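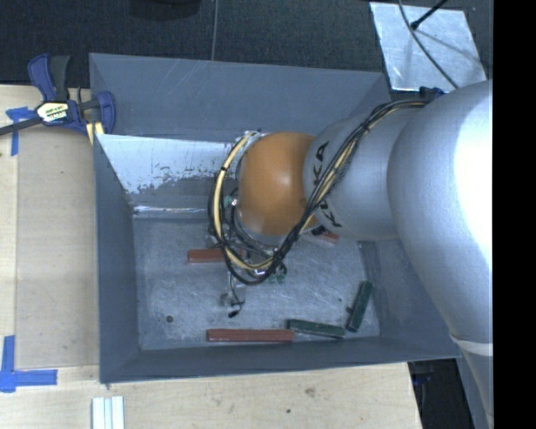
The large Pant bin we bought from Wiltora rocks on the table and makes a loud knock when weight moves from one side of it to the other. We have had it since June. The knock started in the first week and has gotten louder. We also have marks in the table finish under two of the corners. The bin is the gray metal one with the open top, and it rests on a light wooden table, the Lisa in the 31-inch depth, which also came from you. I would like to know if the bin is out of shape or if the table is, and which one I should be sending back.

Ticket 755
Product: Pant bin, large, and Lisa table
Opened by: Zachary Gauthier
Status: Closed

Zachary Gauthier, 9:12 AM
More detail, as the form ran out of room. If I press on the front left corner of the bin, the back right corner lifts. It does the same with parts in it, only less. I have tightened the table legs twice. The table itself does not rock on the floor.

Nuala Fahy, Wiltora Support, 10:40 AM
Hi Zachary, thanks for the report. Before we send anything out, please try the following.

1. Empty the bin and take it off the table. Wipe the underside of the bin and the table top. A single washer or metal chip under a corner is enough to cause this.
2. Put the bin on a concrete floor or another surface you know is flat. Press on each corner in turn.
3. Lay a straightedge across the table top from corner to corner, both ways, and look for light under it.
4. Put the bin back on the table, turned end for end, and press on the same corners again.

Please let me know what you get for each step. Two people should lift the bin.

Zachary Gauthier, 1:55 PM
Results:

Step 1. Found some grit and a flattened staple. Cleaned both surfaces. Still rocks.
Step 2. On the shop floor it rocks a little. I can slide one business card under the corner but not two.
Step 3. There is a gap in the middle of the table on one diagonal. The other diagonal is fine.
Step 4. Turned around, it still rocks, and the knock is quieter.

So it looks like some of each. I did not expect that.

Nuala Fahy, 2:31 PM
That is useful. One business card is within what we accept for a bin this size. The bottom is a folded sheet and it is never completely flat. The gap on one diagonal of the table is the bigger part of the problem. Can you measure it? Also, how far apart are the screws that hold the top to the frame, and are any of them loose? I mean the ones you reach from underneath, which are separate from the leg bolts.

Zachary Gauthier, 3:20 PM
Gap is 2 mm at the widest. I had not touched the screws under the top, only the legs. Three were loose and one was turning without grabbing. They are 10 inches apart along the long side.

Nuala Fahy, 3:48 PM
Then please do this with the bin off the table:

Back all the screws along that side out by half a turn. Push the top down against the frame by hand, starting in the middle, and tighten from the middle outward. Use a hand screwdriver. For the screw that spins, take it out, glue a wooden toothpick or two into the hole, let it dry overnight, trim it flush and put the screw back in.

I am also mailing you a set of Dorico corner pads. They are thin rubber with adhesive on one side. Stick them to the bottom of the bin, one per corner, and put a second one on top of the first at whichever corner is high. They will stop the knocking and protect the table finish. No charge.

Zachary Gauthier, 8:05 AM
Screws done, toothpick repair done. The straightedge now shows a gap I can barely see. The bin still rocks by the one card. Waiting on the pads. Is there anything I can do about the marks that are already there?

Nuala Fahy, 8:50 AM
If they are dents in the finish and you can't feel bare wood, leave them alone. If the finish is broken, sand lightly with fine paper and wipe on some clear finish, so that spills don't soak in. The pads will cover the same spots.

Zachary Gauthier, 11:17 AM
Pads arrived and are on. Front left needed two. No rocking and no knock, empty or loaded. The finish was broken at one corner, so I sanded and sealed that one before putting the bin back. You can close this.

Nuala Fahy, 11:30 AM
Closing. Please check the screws under the top again in a month, and reply to this ticket if the spinning one comes loose.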